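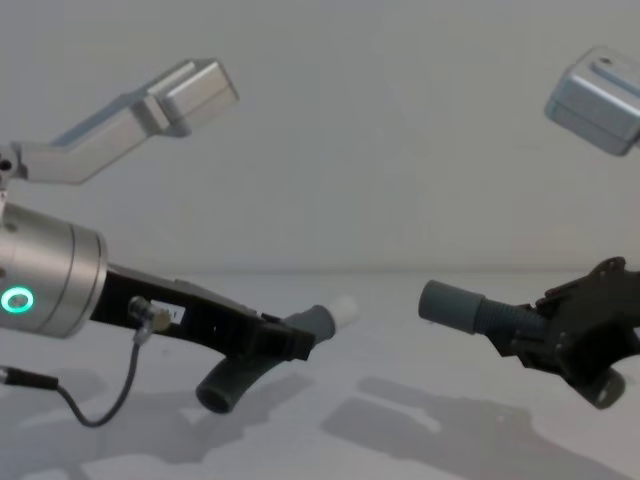 The two arms at bench four, grippers empty, at the Hotura repair depot.

Home Features Work Money Archive Subscribe

The first thing the arms did to the Hotura depot was make everybody tidy. For years the benches had been covered in coffee mugs, dental picks, orphaned screws and one ceramic frog. Then a man from Pendix came through with a clipboard and explained that the new equipment preferred a clear surface. The frog now lives on top of the vending machine, where it has a better view than most of management.

Hotura fixes hearing aid chargers, blood pressure cuffs and the other small medical gadgets people drop behind the nightstand. Last year the depot employed 71 people. It employs 66 now, and all five who left did so with a package and a sheet cake. The company is proud of this number and brings it up before you ask.

Piyumi Nanayakkara has worked bench four since it was her bench. She still calls it that, though her chair has been moved six feet back and her job title has grown from "technician" to "cell lead," a promotion that came with a lanyard. She used to open cases all day with her thumbs. Now she loads trays, watches two arms pass parts to each other, and steps in when they disagree.

"They're very polite," she says. "They both wait for the other one to go first. My in-laws are like that with the check."

When this happens, a green ring of light stays green, the arms stay put, and Nanayakkara walks over to the screen and presses Resume. On a bad shift in March she pressed it so often that she asked whether it could be wired to a foot pedal. The request went to Pendix, which forwarded it to Pylypenko, the outfit that writes the software. Pylypenko sent back a survey.

Her thumbs, she admits, are terrific. She had a brace on the right one for two winters and has since taken up the ukulele. What she misses is the talking. Opening cases by hand took up the fingers and left the mouth free, and bench four knew every divorce in the county. Watching a screen uses the wrong part of your head for that. The room is quieter, and people eat lunch faster.

The depot closed out 2,419 repairs in its best month with the arms, and a poster by the time clock says so. The poster leaves out that a good share of them went through bench nine, where two men in their sixties still do the corroded units by hand with a heat gun and a radio. The arms can't manage corrosion. Drarkatico, the consultancy that planned the changeover, has bench nine down as "phase two." It has been phase two for about a year, and the men have bought a second radio.

Nanayakkara has been asked to train the next cell lead, at bench five. She has started with where to stand.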